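Sorting the glass

Aug 3, 2023

I started on the glass at the beginning of the week, after putting it off since we moved the dining table. It had been in two cabinets, on top of the refrigerator and in a box in the hall closet marked KITCHEN MISC.

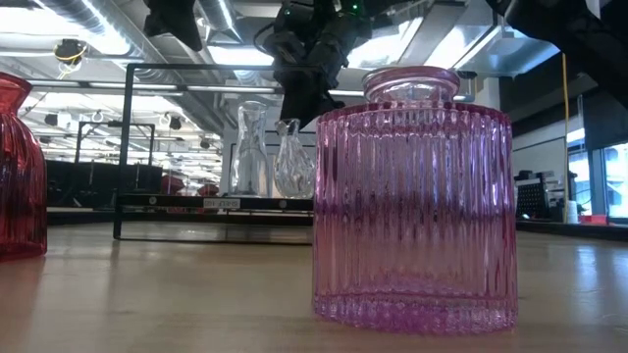
My rule was that everything had to come out before anything went back. I have tried it the other way, one shelf at a time, and I end up moving the same pieces from the left side to the right side and calling it done. So I cleared the table, put the colored glass and the clear glass where I could get at them, and went and found a roll of paper towels.

Most of what I own came from three places. My aunt gave me the older pieces when she left her house in Sadley. A few I bought at the Soomro store before it moved out to the highway. The rest are from yard sales, and I can't tell you much about those. None of it is valuable. I had a man named Prasert Chareonsuk look at a few pieces two years ago when he was doing appraisals at the library, and he was polite about it. He told me to use them.

I took that advice for the clear pieces and not for the colored ones. The carafe and the pitcher get used most weeks from spring on. The carafe is for water at the table. It's tall and narrow, so it fits in the refrigerator door if I take out the mustard. The pitcher is shorter and round, and I use it for iced tea. The cut pattern holds on to mineral spots from our water, and a cloth won't get down into it. I use white vinegar and warm water, half and half, and an old soft toothbrush. Then I rinse it twice and turn it over on a dish towel. If I let it air dry without wiping the rim I get a ring, and I have to start over.

The carafe is harder because I can't get my hand in. I bought a bottle brush from Donach that was supposed to bend, and it does bend, but it doesn't bend back. What works is uncooked rice. Two spoonfuls of rice, a little warm water, one drop of dish soap, and swirl it for a minute. Don't shake it. Pour it out through a strainer so the rice doesn't go down the drain.

The colored glass had been sitting and was mostly dusty. Ribbed glass is slow to clean. The dust goes down into the grooves and a cloth skips right over the top of them. I've read that you should use a paintbrush, and I do have a cheap one-inch brush I keep for this, dry first and then with soapy water. I go top to bottom, turning the piece a little each time. It takes longer than you'd think for something that size.

The pink jar with the lid is the one people ask about. It has had cotton balls in it, then tea bags, then loose change. Tea bags were a mistake. The lid just rests on there and doesn't seal, so after a month everything in it tasted like the cabinet. Change was worse, because every time somebody dropped a quarter in I held my breath. I'm thinking wrapped candy next. I wash the lid separately in a plastic tub in the sink, not in the bare sink. I lost the lid to a different jar that way last October, and I still have the bottom half of that one holding pencils.

The red vase is easier to look at than to use. The neck is narrow, so it takes a few stems and that's all. I had daisies in it in June and left them too long, and there was a green line on the inside that took two rounds of rice and vinegar to get off. It's going to be an empty vase for a while. I like it best near a light anyway. The red gets brighter when light comes through.

Then there was the question of where things go. I ordered a set of shelf liners from Stodo, 13 inches wide, and my shelves turned out to be narrower than that, so I trimmed each one with scissors. The edges aren't perfect. They don't slide, though, and that was the point. Clear glass went back in the cabinet by the stove on the middle shelf, with the things we use in front. Colored glass went to the cabinet with the glass door. I left space between the pieces this time. Before, I had them touching, and whenever a truck went by I could hear them.

I did not put anything back on top of the refrigerator.

I filled one box to give away. It has 8 juice glasses that don't match anything, a candy dish with a chip on the foot (I put a note on it), and a cake stand I haven't used since we lived in the apartment. I wrapped those in newspaper and wrote GLASS on all four sides of the box. If anybody local wants the cake stand before I take it in, leave a comment. It's clear, with a plain edge, and it's heavier than it looks, so I would need you to pick it up.

Still to do: the box from the hall closet. I opened it, saw that it was mostly lids, and closed it again. I'll go through those with the bowls on the table next to me so I can match them up. Anything without a bowl goes in the giveaway box too, except the blue one, which I want to keep as a saucer for the basil plant.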